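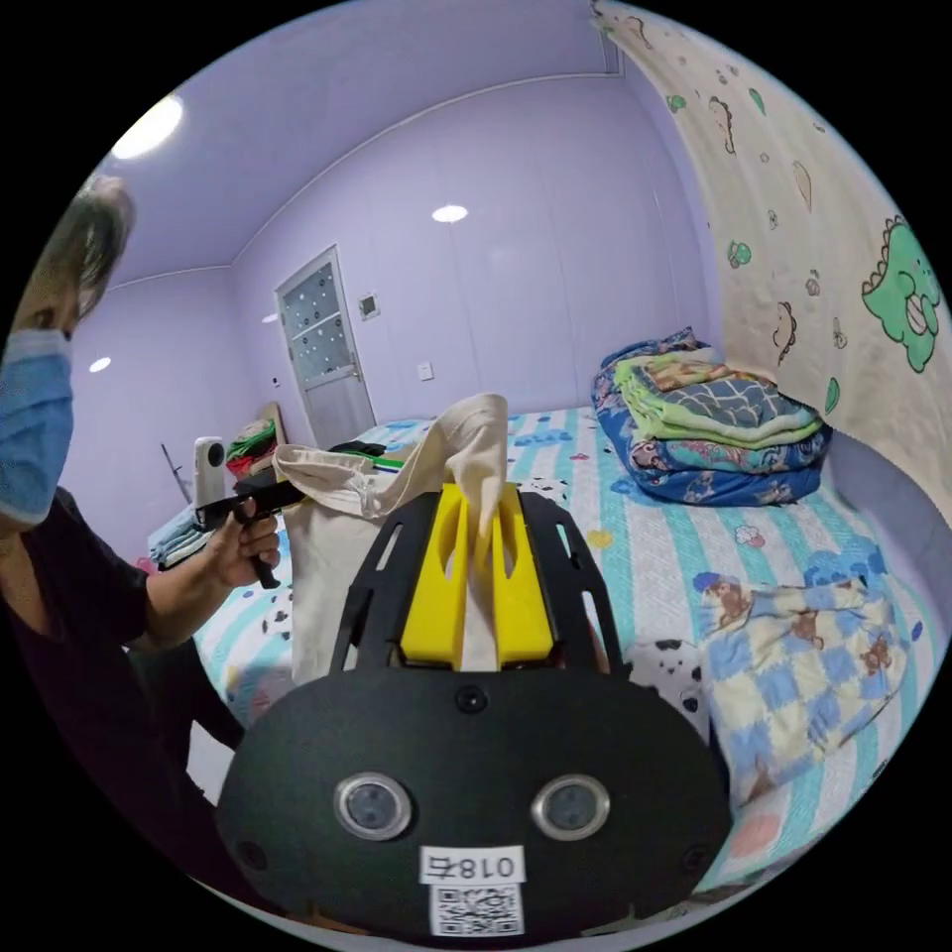
Vol. 2, p. 266

What the Bed Is For: Clearing and Packing in a Shared Bedroom
Muireann Scanlon and Edith Ospina

14 shares · 3 comments

Our proposal promised a study of "domestic sorting behavior." What we studied was a bed. We had planned to look at closets, shelves and the chair that every bedroom keeps for clothes that are neither clean nor dirty, but each session drifted back to the mattress.

A bed is the largest flat surface most students own, and when something has to be packed or folded, it gets packed or folded there. The one in our picture has a striped sheet, white and pale aqua, with little cartoon prints and spots that look borrowed from a cow. Edith argued that a patterned sheet hides small objects and slows people down. Muireann argued that Edith loses things on plain sheets too. The matter was left open.

Tote bags took up more of our notes than any other object. A cream canvas tote has no shape of its own, so it can't be put away in any convincing manner. Lift it by one strap and the other twists. Lay it flat and it looks finished until you pick it up again. We tried three methods:

Folding in thirds, straps tucked in. Neat, and slow enough to cause comment.
Rolling from the base. Good for suitcases, poor for drawers.
Stuffing it inside another tote. This was the method we both used at home — we had agreed not to mention it until the end.

We wrote 3000 words of field notes and cut them to 400 for the class presentation, which tells you something about the notes. The comments we got back asked for a clearer definition of "tidy." We had one in the first draft, but it excluded both of our bedrooms.

If we repeat the project in July, when people are moving out and packing in earnest, we would start with the straps and leave closets alone. Edith would also like to test a fitted sheet. Muireann has said she won't be folding it.

3 comments · Share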